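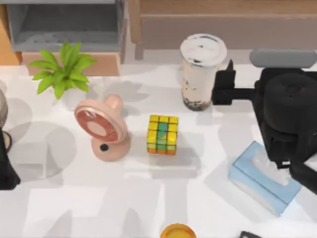
Summer Hours and Indoor Comfort at the Indamari Building

Jul 5, 2020

The Indamari tenant services office will keep summer hours through the end of the season. The front desk opens at 8 each morning, and requests received before noon will be answered the same day. Requests left overnight will be taken up in the order received.

Tenants are reminded that the central cooling system was inspected in May. Thilini Begum, building manager, reports that filters were replaced in all 108 offices and that two units on the east side remain on order. Occupants of those offices have been notified separately and may use the second-floor meeting room in the meantime.

Small desk fans are permitted on every floor. They should be plugged directly into a wall outlet and switched off at the end of the working day. Portable air conditioners and space heaters continue to require written approval under the terms of the lease. Window blinds on the south side should be lowered before leaving.

Potted plants are welcome in private offices. Plants in shared corridors must be registered with the front desk, and any left unregistered after the 15th will be moved to the lobby.

Questions about cooling may be directed to Janaka Bandara in facilities. Questions about lease terms should be sent to Shiuli Uddin at the tenant services office.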